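Small Publishers Should Read the License Before They Build the Catalog

Soltow Editorial Office
January 25, 2024

The market for resale rights in written and recorded content has matured a great deal, and the firms that sell such packages now address themselves to ordinary small businesses as well as to full-time marketers. It is the view of this office that the terms on which these packages are sold have not kept pace. A buyer who pays for the right to publish deserves to know, before payment, how many others hold the same right and what they are permitted to do with it.

Consider the usual arrangement. A seller prepares a set of short guides, perhaps with a cover template and a sales page, and offers it under a license that allows the buyer to edit the text, add a name and sell the result. The price is low. Where 1,000 licenses are sold, however, the market may receive 1,000 versions of the same guide, many with nothing altered beyond the title. Online bookstores have every reason to treat such material with suspicion, and readers who meet the same paragraph twice will seldom buy a third time.

Our office reviewed 69 license documents that were open to public view last November. Only 21 of them stated a limit on the number of copies of the license to be sold. Several others used the word "limited" without attaching any figure to it. We do not suggest bad faith in these cases. A seller may intend to close an offer and then find that demand continues. The buyer, all the same, has been given nothing that can be relied upon. 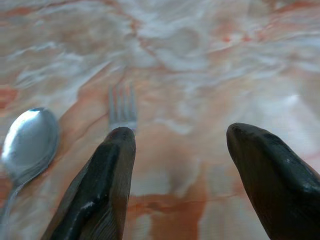
The difficulty grows when rights are passed along. Under some licenses the buyer may resell the license itself, and the second buyer may do the same. At that point the original seller can no longer say who holds the material. Storell, a small content house whose terms we consider better than most, does not allow resale of the license and keeps a register of current holders. Its packages cost more as a result. We believe the difference in price is fair, and that a serious publisher will recover it in the first season of sales.

Gristance has taken another course. It permits resale but requires that a stated portion of the text be rewritten before publication. The rule is sound in principle. In practice it depends on the honesty of the buyer, and its license says very little about how a breach would be found or what would follow from it.

There is an argument on the other side, and it should be heard. Many people enter publishing with little money and no experience, and a cheap package gives them something to practice on. The Pathak starter bundle, at 193 pages, is used in this way by a good number of our own subscribers, who learn formatting, pricing and email promotion from it. We have no quarrel with that use. Practice material and a finished product are different things - the license should make plain which of the two is being sold.

We therefore ask sellers to print three facts on the sales page itself: the number of licenses issued to date, the maximum that will be issued, and whether the license may be resold. These are not burdensome requests. Any seller with an order system already holds the first figure, and the other two are decisions that ought to have been made before the offer opened.

Buyers, for their part, should ask for these facts in writing and keep the reply with the receipt. Where no reply comes, we advise them to spend the money elsewhere.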